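Re: [allotments] water butts and the Saturday swap

Sorry all, typing this between trains so will be brief.

Anahera Bright wrote:
> Do we still need 2 people on the gate? And is anyone
> bringing labels, last year half the seedlings had none.

Yes to gate, two please, from 9 till the tea runs out. Labels - I've got a box, nearly 2,000 of the things, bought by mistake. Help yourselfs.
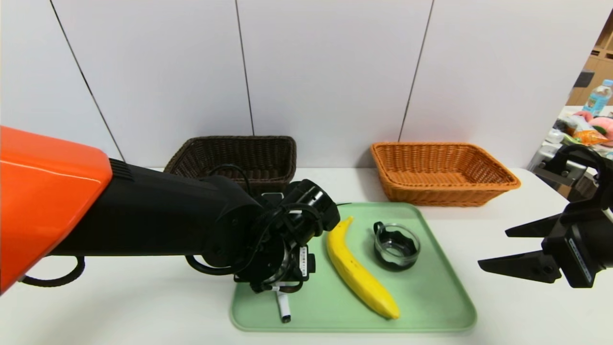 Water butts. Gitura have quoted 447 for the pair inc. delivery, Pacheco wanted more and couldn't say when. I'd go with Gitura unless anyone shouts. Stands are extra, we can use the old slabs behind plot 9.

Squash seedlings: too many. Please take some. Also leeks, rather thin ones. No more mint, teh bed by the tap is all mint now.

Compost bay on the left is full, use the middle one. Fruit skins fine, cooked stuff not, we had rats in the spring.
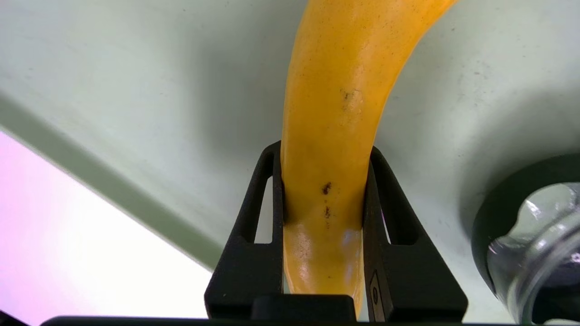
Hurkska, May

Pasting in the bit from the parish newsletter as some of you don't get it: "The lane to the allotments will be shut to cars on Saturday morning. Walkers and barrows may pass." So park at the hall. Bring a barrow if you have one.

Train's in. More tonight.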